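How Does a Robot Learn to Pick Things Up?

Think about how you learned to tie your shoes. Someone showed you, and then you tried it. It went wrong, you tried again, and after enough tries your fingers knew what to do. Many robots learn in a similar way. They need to be shown, and they need to be shown a lot.

What is an example?

When a robot is learning, one example is one complete try at a job. Say the job is "put the banana in the bowl." The example starts when the arm begins to move and stops when the banana is in the bowl. During that time, a computer saves what the cameras see and how every joint in the arm bends. It also saves when the gripper opens and closes.

The gripper is the robot's hand. Many grippers have just two fingers, which is enough to pinch and lift most small things.

Who does the showing?

A person does. At the Garine workshop, people guide the arm through each job while the computer saves everything. Some hold the arm and move it themselves. Others use a controller, a bit like one for a video game. They try to move smoothly, because the robot will copy wobbles too.

In January, the Garine team worked on a project called Prollix. They saved 439 examples. Then they watched every one of them and took out 63 that had mistakes, such as a dropped toy or a camera that was bumped. A few mistakes can be useful if the robot also sees how to fix them, but those go in a separate pile.

Why so many?

Imagine you had only ever seen one cup, standing in one spot. You might not know what to do with a different cup, or the same cup tipped over. Robots have this problem all the time. So the people mix things up. They use toys, dishes, and play food in many colors. They move everything to new places between tries — a little to the left, turned around, closer to the edge. 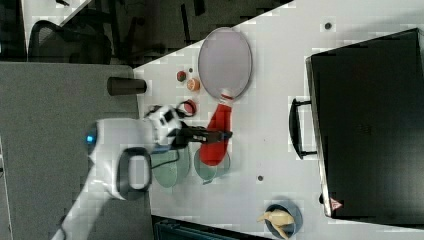

Shapes matter as well. A long handle has to be pinched across its narrow side. A round plate is harder, since it lies flat and there is not much to grab. A ball can roll away. Each kind of object needs its own set of examples, and the Prollix team tries for at least 30 of each.

What happens next?

The computer goes through the examples again and again, looking for patterns. This part is called training. Afterward the robot gets a test with no one guiding it. If it keeps missing the plates, the team goes back and saves more examples with plates.

Words to know

Gripper: the part of a robot arm that holds things.
Example: one saved try at a job, from start to finish.
Training: when a computer looks for patterns in many examples.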